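18 February 2022
Counter notes, Watis kitchen bench

Plasticware check continued. Capacity of the ribbed pitcher measured by weight: 1,072 g of tap water to the brim, 900 g to a usable pouring level. Scale re-zeroed between fills.
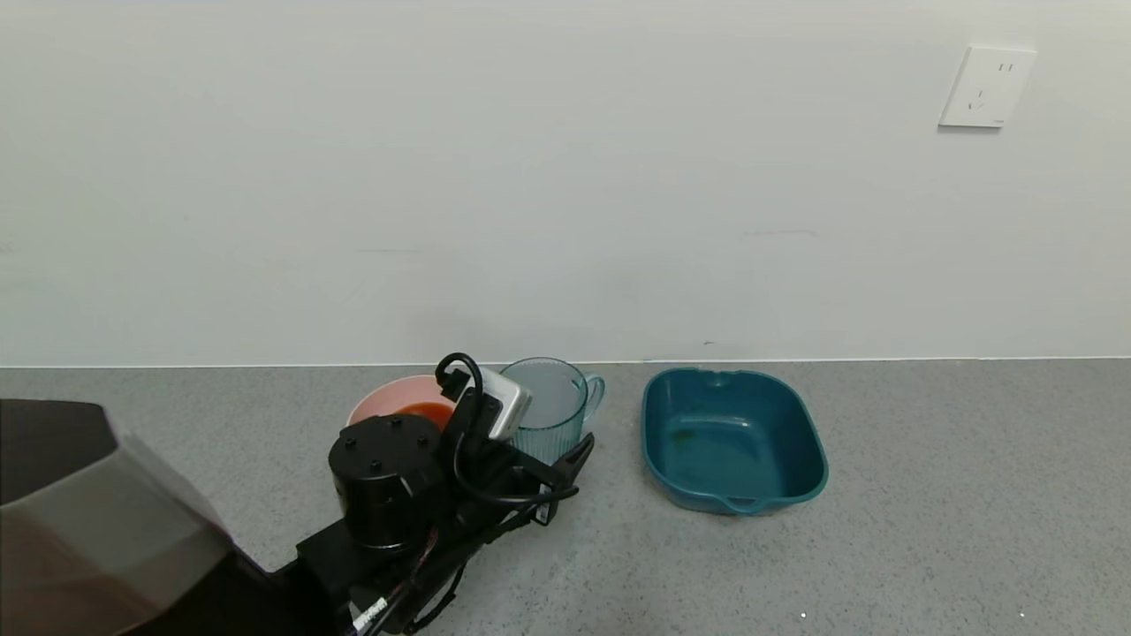

Staining is the open item. Pak-hei Hsieh wants every mark recorded before the Bedero cleaner is tried. The dark teal basin has faint brownish residue on its inner floor, so it goes on the list. Soak time to be 44 minutes, cool water, no scrubbing.

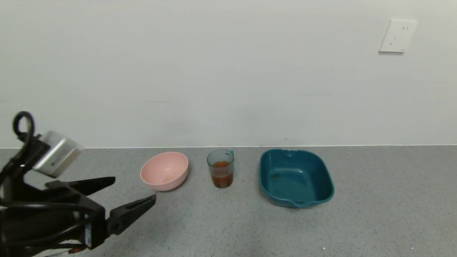

2 min read

Pink bowl also goes on the list: a few faint darker specks or stains near the bottom, inside. Soak it separately from the basin. Cup with the orange-brown liquid to be emptied and rinsed before the sink is filled. Still need the Nillov data sheet for the rinse step.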